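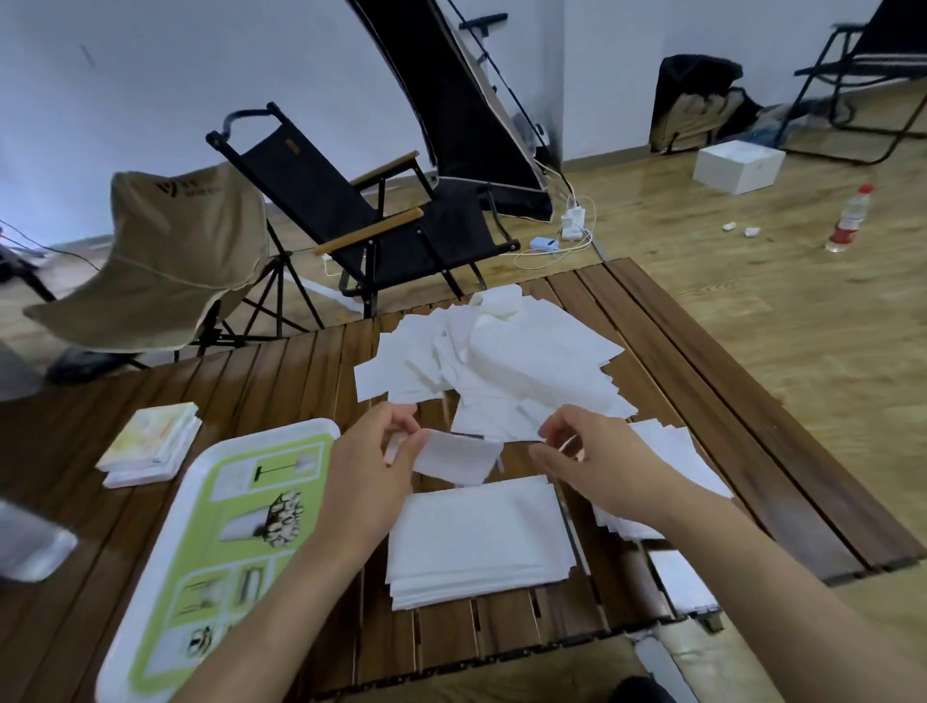
A single sheet held above the squared stack.

Cledomar Sheet Handler: Recording the Hand Work

Part 2 of the Trenedberg shared workshop build guide

Before the arm is programmed, members are required to record the task as it is done by hand. The recordings are used to set the grip width, the approach angle and the order of moves. Part 1 (frame and motors) should be complete.

Setting up

1. Place the table so that both forearms can reach its far edge.
2. Put out the paper in three conditions: a squared stack, a loose pile and a few sheets that have been crumpled.
3. Wear the camera at head height and confirm that both hands remain in view.
4. Start a new file for each run. A complete set is 21 runs.

Recording

Lift one sheet at a time. Align its edges with both hands before laying it down. Crumpled sheets are to be picked up in the same manner and opened with the free hand. 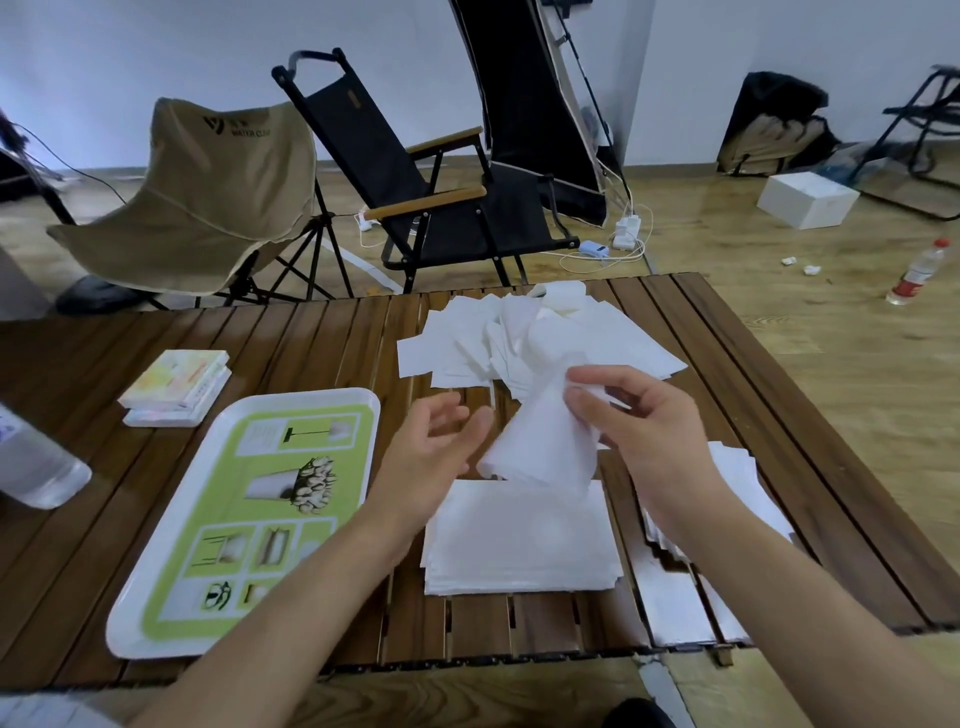
Milan Van den Broek asks that builders slow down at the moment of release, as his first arm learned to let go too early and dropped every second sheet. The guide has adopted this request. Hold each sheet still for one full second before opening the fingers.

When the loose pile has been sorted, repeat the task with the sheets stacked on a tray. The raised rim changes the height at which the gripper must close.
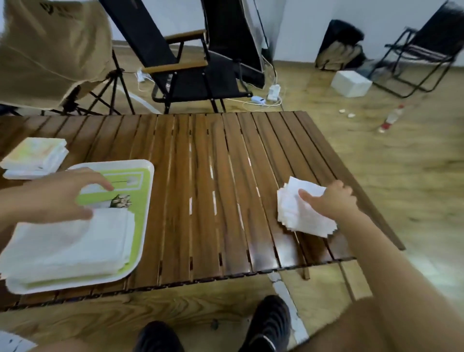 Napkins stacked on the tray, with a loose bundle at right.

Saving the files

Name each file with the run number and the paper condition. Discard any run in which a hand leaves the view. Copy the set to the Cledomar folder on the workshop computer before starting Part 3, Gripper Calibration.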